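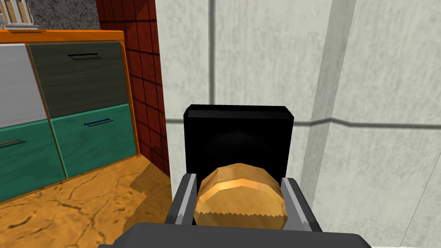 How often do you need to re-zero a gripper?

Every 600 cycles is what I settled on for ours, plus once after anybody swaps a finger or so much as leans on the wrist.

I know the manual for the Jikovier says you can go a lot longer, and maybe in a nice steady shop you can. We are in Dindudholm, in a building that is freezing at breakfast and an oven by lunch, and I've learned to trust my own notebook over the booklet. So this post is mostly that notebook, tidied up a bit, for the three or four of you who wrote to me after the one in May.

The first thing I do is home the arm and let it sit with the fingers wide open. Then I wipe the inside faces. We handle bread rolls and other bakery things, and crumbs are sneaky – they pack into the corner at the root of each finger, and then the "closed" position creeps open a hair at a time. An old soft toothbrush does a better job than the fancy kit, and I've been through both.

After that I close the gripper slowly on the gauge block and read the opening on the pendant. It should say 80 millimeters with the block in. If it's off by more than 2, I don't touch the software yet. I go back and check the finger screws first, because nine times out of ten one of them has worked itself a little loose, and if you zero on top of a loose screw you'll be doing the whole thing again before the week is out. Ask me how I know!

The setting I fussed over longest was grip force. A roll wants to be held snugly without being squashed, and there isn't much room between those two. I tune it in the simulator before I try it on the cell, lowering the force value a notch at a time until the roll slips, then going back up two notches. Our profile ended up at 264 on the controller's own scale (don't copy that number, your fingers will be shaped differently from mine). Paora Whitcombe wrote the first version of that profile and I still keep his file saved next to mine, partly out of affection and partly for when I break something.

Hapeta, our other cell, gets the same treatment, only with a longer warm-up. It has the older wrist, and it complains if you hurry it.

Still on my list: new pads from Zanach, and a proper cover for the cable where it rubs near the base. I've had tape on it for far too long. If any of you have found a sleeve that survives being wiped down every night, please leave me a note in the comments.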